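A small manufacturer that has been turned down for an equipment loan usually hears one of two reasons. The first is credit history. The second is cash flow, and it is the one owners argue with, often with good cause. The bank has looked at the last two tax returns, divided what was left over by the payments due, and found the answer too small. The owner has looked at the order book and found the answer perfectly good. Both are reading numbers from the same company.

Invoice financing sits in the space between those two readings. It is older than the term loan and less well understood by the people who might use it. This article sets out how the main forms work, what they cost, and where the contract terms tend to bite.

## Two products under one name

The phrase "invoice financing" covers two different arrangements. In factoring, the business sells its unpaid invoices to a finance company at a discount. The finance company, called the factor, pays most of the face value up front, collects from the customer, and hands over the remainder less its fee. The customer is told to pay the factor, and the remittance address on the invoice changes.

In a receivables line, sometimes called invoice discounting, the business keeps the invoices and borrows against them. It goes on collecting from its own customers, usually into a bank account that the lender controls. The customer may never learn that a lender is involved.

The accounting differs as well. Factoring without recourse can often be treated as a sale, which takes the receivable off the balance sheet. A receivables line is debt and is shown as debt. A company that has promised another lender to stay under a set ratio of debt to equity should ask its accountant which treatment applies before it signs anything.

## The advance rate and the base

No lender advances the full face value of an invoice. The share it will advance is the advance rate, and the pool of invoices it will count is the borrowing base. Owners tend to bargain over the rate and accept the definition of the base as written. The definition usually matters more.

Four kinds of invoice are commonly left out:

- invoices more than a set number of days past due
- invoices to related companies
- invoices to foreign customers without credit insurance
- invoices for work billed ahead of delivery

There is also the cross-aging rule. If a given share of one customer's balance is overdue, the whole of that customer's balance drops out, including the invoices that are current. Then there is the concentration limit, which caps how much of the base may come from a single customer. A supplier with one large buyer and a scatter of small ones can find that half of its best paper does not count.

Consider Kubiak, a maker of machined fittings with $400,000 in open invoices. On paper, an 80 percent advance rate gives it $320,000. Suppose that $100,000 is past the age limit and excluded. The base is now $300,000 and the available advance is $240,000. Suppose further that the largest customer owes $150,000 of what remains and the contract caps any one customer at $90,000. Another $60,000 comes out. The base falls to $240,000, and the company can draw $192,000, or 48 percent of what it is owed.

None of this is hidden. It is in the definitions section, generally in the first ten pages.
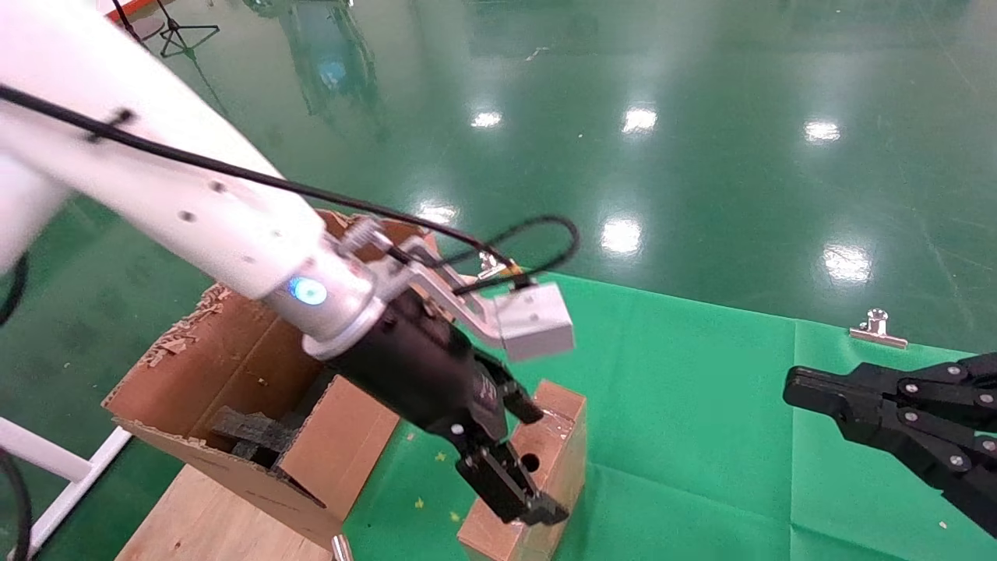
*A gripper positioned over a small wooden block.*

## What it costs

Factoring fees are most often quoted as a flat percentage for a fixed period, with a further charge for each period after that. A typical form is three percent for the first 30 days and one percent for each ten days following, or part of ten days. The words "or part of" carry weight. An invoice paid on day 31 is charged four percent, the same as one paid on day 40.

To compare this with a bank loan, the fee has to be turned into an annual rate on the money received. Three percent of a $10,000 invoice is $300. If the advance was $8,000, the $300 buys the use of $8,000 for 30 days. That is 3.75 percent for the period, or close to 46 percent a year before compounding. If the customer pays in 15 days and the fee is not reduced, the annual figure doubles.

Those figures look severe, and for a business that factors every invoice all year they are. For a business that factors a few invoices to cover the purchase of material on a profitable order, the annual rate is the wrong measure. The question there is whether the margin on the order exceeds the fee in dollars – and whether the order could have been filled without the advance.

Receivables lines are priced more like ordinary debt: an interest rate on the drawn balance, a smaller fee on the undrawn part, and a monthly charge for monitoring. The extras add up on a small line. A field exam, in which the lender sends someone to test the records, may be billed to the borrower once or twice a year at a fixed price that does not shrink with the size of the facility.

Minimum fees deserve a separate reading. Oditz, a packaging supplier with strongly seasonal sales, signed a factoring agreement in June, at the top of its year. The monthly minimum was set from the volume it was then billing. By winter it was paying for invoices it did not have. A minimum measured over the full year would have cost the factor little and solved the problem.

## Recourse

Under a recourse agreement, an invoice that stays unpaid past a certain date is sold back to the business, which must return the advance or replace the invoice with a good one. Under a non-recourse agreement, the factor bears the loss, but as a rule only where the customer has become insolvent. A customer that is solvent and simply disputes the goods is still the seller's problem.

Disputes are the ordinary case. Short shipments, damaged goods, a missing purchase order number, a price that does not match the quote: each of these can stop payment, and none is covered. A business that pays extra for non-recourse terms should know how many of its past losses came from customer failure. If the answer is none, it may be buying protection from the wrong event.

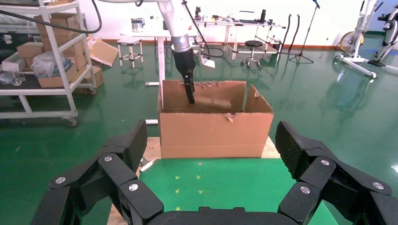

*An open cardboard box on a pallet board.*

## Proof of delivery

Lenders advance against completed sales. In practice this means a signed delivery receipt or a carrier's confirmation matched to the invoice. Businesses with loose paperwork discover this in the first week, when advances are held back pending documents.

Trekuro, a contract assembler, moved its invoicing from the end of the month to the day of shipment before it applied for a line. The change took a few weeks to settle and needed no new software. It brought cash forward on its own, and the line that was finally agreed was smaller than the one first requested.

That sequence is worth copying. Many firms that look for invoice financing have billing delays of a week or more, and the delay costs the same as a slow customer.

## The lien question

Most agreements give the lender a first claim on receivables. Many go further and take a blanket lien on all assets. If a bank already holds such a lien, the two lenders must sign an agreement on who ranks where, and the bank is under no obligation to do so. Requests of this kind can take longer than the approval itself.

Drerkoten, a maker of shop fixtures, had repaid an equipment loan in full but had never asked for the old filing to be removed. The factor's search found it, and funding waited on a termination statement. An owner can run the same search through the state filing office, usually for a small fee, and should do it before applying.

Exit terms belong under the same heading. Look for the notice period, any automatic renewal, and the fee for leaving early, which may be set as a share of the full credit limit and apply even if the line was hardly used. Renewal windows are often narrow. Put the notice date in the calendar on the day the contract is signed, and send the notice by the method the contract names.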